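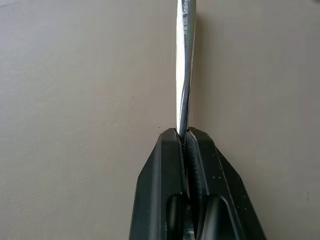
Spoon transfer (robotics)

Spoon transfer, sometimes grain transfer or the Plultbridge task, is a method for training and testing robot arms on moving loose food from one vessel to another with an ordinary spoon. It was first written up by Kelechi Olaniyan at the Plultbridge workshop in Stodville. Mostly used for two-arm machines, though one arm will do.

Background

Earlier work on loose materials poured them. Pouring is quick but hard to stop at the right moment, and it needs a vessel the robot can lift. Spooning is slower, with smaller errors per move. The trouble is the tool. A spoon handle is thin and smooth and it can roll between two flat fingers, so the angle of the spoon's bowl drifts away from what the controller beleives it is. Olaniyan's notes call this "handle creep" and most of the method is built round it.

Method

An operator guides the arms through the task and the joint positions, gripper opening and camera views are all recorded. Cameras sit at the head and the wrists. The head view gives the layout; the wrist view is there for the grip itself. A policy is then trained on the recordings, no hand-written model of the grains.

Each run has four stages – grasp, dip, carry, tip. Grasp is taken from the table, never handed over. The standard training set is 400 recorded runs, with a short set of 150 for quick comparisons.
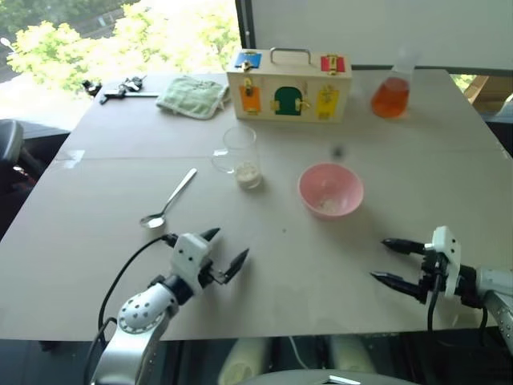 Runs are not all started from the same layout. Vessels are shifted between sets and the spoon is turned, otherwise the policy learns the place and not the object. Things that play no part in the task stay on the table as well, so that it learns to leave them alone. Early versions used a bare table and did badly once anything else was put down.

Scoring

Weight moved, weight spilled, time taken. Spill is counted on the table and the floor together. A run where the spoon is dropped scores nothing, even if it is picked up again afterwards. The Tavance variant drops the time score and allows a regrasp.

Results

In the first full trial a total of 1,701 runs were logged over 2 layouts. Grasp failures were the most common at the start and fell off with more training data. Tip failures did not fall much. Olaniyan put this down to the head view, where the arm can hide the vessel's mouth at the wrong moment.
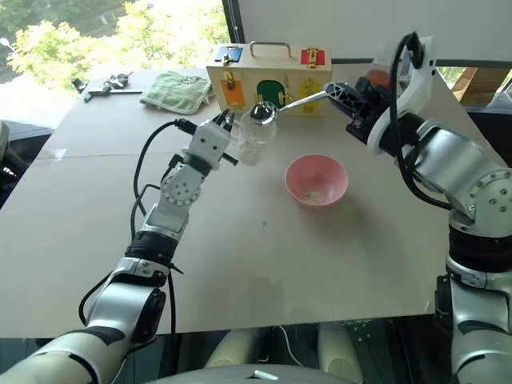
Vessel shape matters more than was first thought. A wide bowl forgives a bad approach and a tall one does not, the spoon has to come in over the rim and then turn without touching it. With a clear upright container like the one under the spoon, the rim is also harder for the cameras to pick out, while a pink bowl gives a plain edge against a white table. Geerts repeated the trial with opaque vessels only and got fewer rim knocks, but the spill figures were much the same.

Criticism

Main complaint is that dry grains are too easy. Damp sugar or flour sticks to the spoon and the scoring has no rule for it. Others say weight is a poor measure as one heavy scoop can hide several bad ones. A per-scoop score has been proposed, not yet adopted.

See also

Robot pouring
Tool use in robots
Learning from demonstration

Page last edited 5 July 2025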